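How to Make a Self-Watering Pot from a Drink Bottle

By Magdolna Szabó

I go every July to my sister for 3 weeks, and before I had this system my basil was always dead when I came home. Now I use bottles. You need one plastic bottle with its screw cap, a piece of cotton string, a sharp knife, a nail and potting soil.

Step 1. Choose the bottle

A bottle of 600 ml is good for one herb plant. It should stand straight by itself and the cap must close well. Clear plastic is better for me, as I can check the water level without lifting anything.
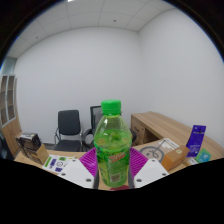
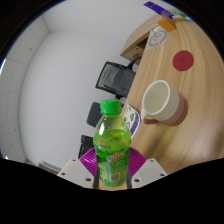
Green drink bottles with screw caps.

Step 2. Clean and cut

Drink what is inside, then wash the bottle with warm water and a little dish soap. Leave the label in warm water for 23 minutes if the glue is strong. Cut the bottle in two, a little above the middle. Keep both parts.

Step 3. Make the wick

Heat the nail and push it through the center of the cap. Pull the string through the hole and make a knot on the inner side. Both ends should be as long as your hand. Wet the string before you continue.

Step 4. Put it together

Screw the cap on again. Turn the top part upside down and set it into the bottom part. Fill it with soil, keeping the string in the middle, and plant your basil. Pour water in the lower part until the string hangs in it.

The first time, water also from above.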